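Call for participants: handover and fault-recovery study, two-arm fabric and bouquet cell

Temholm is looking for adults to take part in a paid study at its handling lab. The study follows an equipment fault in July, in which one arm of a two-arm cell kept its grip closed after a stop had been commanded. The mechanical cause has been found and corrected. What we do not yet know is how quickly a person standing at the table notices that a gripper has failed to release, and what that person does next. The study is meant to answer those questions.

We are also filling a part-time position for a test operator. Details of that position are in the second half of this notice.

Background

The cell handles soft goods: cloth, ribbon, wrapping paper and artificial flowers. Two arms work over one tabletop. Each arm carries a parallel gripper with black fingers and a small camera near the wrist. Cloth tasks consist of picking up an edge, pulling it across the table, and letting go without dragging the sheet back. Bouquet tasks consist of placing the flowers, moving the wrapping, and taking hold of the ribbon.

The cell runs on the Pledik controller with the Jilla motion package. Under normal conditions a stop command does two things. Arm motion ends, and the gripper either holds or opens, depending on the task state. In a cloth task the gripper is supposed to open, so that an operator who is holding the other side of the sheet is not pulled.

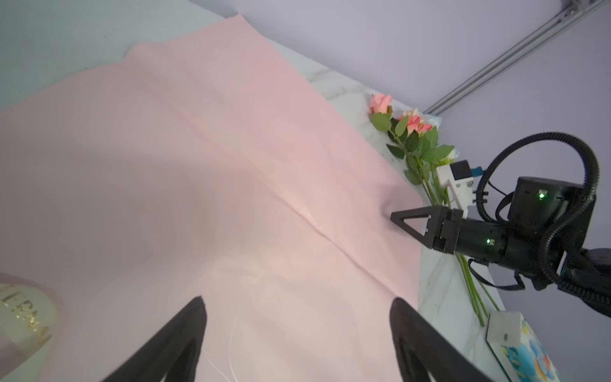
During the July run an operator was holding one corner of a sheet while an arm held the opposite edge. The operator pressed stop. The arm ended its motion as expected, but the gripper stayed closed. The operator assumed that the cloth was free and pulled. The sheet came tight, the arm was back-driven a short distance, and the controller logged a position error. When the error was cleared, the arm corrected its position and pulled the sheet toward itself. The operator let go. There was no injury.

The delay between the stop command and the release of the gripper was logged at 560 milliseconds on the first attempt. On the repeat attempt the gripper did not release at all until power was cut.

Findings of the fault review

The review was led by Dagný Þorgeirsson and was closed before this call was issued. In summary:

The release command was sent by the controller in both cases. It was dropped at the gripper because the connector at the wrist had worked partly loose. The cable loop had been set too short after a service visit, and each full rotation of the wrist put a load on the plug.

The controller treated a missing reply from the gripper as "no change" and did not raise a fault. An operator looking at the screen would have seen a normal stopped state.

Clearing the position error allowed the arm to move while the state of the gripper was unknown. This was a design error in our task script. It was not a fault of the motion package.

The cable has been rerouted with a longer loop and a clamp. A missing gripper reply now raises a fault and blocks all motion. The error can no longer be cleared until the gripper reports open or an operator confirms by hand that nothing is being held. The cell completed 389 stop-and-release cycles after these changes without a missed release. Hafþórsson, the firm that services the cell, has inspected the wiring on both arms and signed off the work.

What the study measures

The study uses a simulated version of the fault. The arms are held still by brakes for the whole of the simulated part, and the grip force is limited to a level that lets the material slide out when pulled. Participants will know that a failure to release may be simulated, but will not be told in which trials.

We record the time from the stop signal to the first action by the participant, the type of action (pull, let go, press stop again, call the operator), and the pull force on the material. Participants also fill in a short form after each block.

Ribbon trials are included as well as cloth trials. In our own bench tests, a narrow band held in the fingertips was harder to judge than the edge of a large sheet. A closed gripper with a slack ribbon in it looks much the same as one that has started to open, particularly when the ribbon is looped over itself and the wrapping is pale. 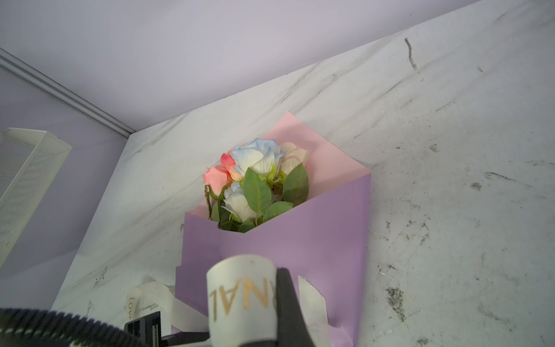

Ribbon trials are run at lower grip force than cloth trials. The paper sleeve of a bouquet tears easily and may be damaged if a participant pulls hard. Damage to materials does not count against anyone. Torn paper is noted on the trial sheet and replaced before the next trial.

Who can take part

You may apply if you are 18 or older, can stand at a table for the length of a session with breaks, and have normal or corrected vision. Full use of both hands is required for the present study. Experience with robots is not needed. We want some participants who have worked next to automated equipment and some who have not, so please say which group you belong to.

You may not take part if you have a pacemaker or another implanted electronic device, if you were present in the lab during the July fault, or if you are employed by Hafþórsson.

What to expect

Each participant attends 2 sessions on separate days. The first session covers the safety briefing, a fitting for the pull sensor, and practice trials with no simulated fault. The second session contains the recorded trials.

Wear sleeves that fit closely at the wrist. Remove rings, bracelets and watches before the briefing. Long hair must be tied back. Lockers are provided.

An operator is present at all times and holds a separate stop button that cuts power to both arms. You may end a session at any point without giving a reason. You will be paid in full for any session you have started.

Video is recorded from the wrist cameras and from one fixed camera above the table. The fixed camera shows hands and forearms. If your face is recorded by any camera, it will be blurred before the video is used in analysis. Recordings are stored under a participant number and are not passed to outside parties.

Part-time position: test operator

The test operator runs the cell during study sessions and carries out the daily checks. The position is on site and is fixed-term for the length of the study, with a possible extension into the next round of fabric work.

Duties:

Carry out the start-of-day check on both arms, including cable routing, connector seating, finger wear and stop function.
Reset the table between trials: lay the cloth, place the bouquet, set the ribbon for the grip.
Hold the power-cut button during all trials with a participant at the table.
Log every fault, including faults that clear without action. Entries are made at the time and not at the end of the shift.
Clear loose threads and fibers from the fingers and the tabletop. Loose threads caught between the fingertips have given false "object held" readings.

Requirements:

Experience in operating or maintaining electrical or mechanical equipment, in any industry. Sewing-floor, packaging and print-finishing backgrounds are welcome.
Ability to read a wiring diagram and to follow a written lockout procedure.
Clear written English.
Willingness to stop a session when something looks wrong, including when visitors are present or the schedule is tight.

Useful but not required: previous work with Pledik controllers, basic scripting, first-aid training.

The new operator will be trained by Cyprian Wasilewska, who wrote the revised check procedure. Training includes a supervised repeat of the missed-release test with the connector unplugged on purpose. Operators do not run sessions alone until they have passed that test.

How to apply

Participants: send your name, a contact number, the days you are free, and one line on whether you have worked near automated equipment. Mark the message "Release study".

Test operator applicants: send a résumé and a short account, one page at most, of a fault you dealt with at work. State what you saw first, what you did, and what was changed afterward. Mark the message "Operator".

Both types of application go to the Temholm lab office through the contact form on this site. The closing date for both is 27/08/2025. Participants will be contacted in the order in which messages are received. Operator applicants who are shortlisted will be asked to visit the lab for an interview and a walk-through of the cell with power off.

The summary of the fault review is available on request to anyone who applies. Questions about the review should be addressed to Dagný Þorgeirsson, and questions about sessions or the operator position to Cyprian Wasilewska.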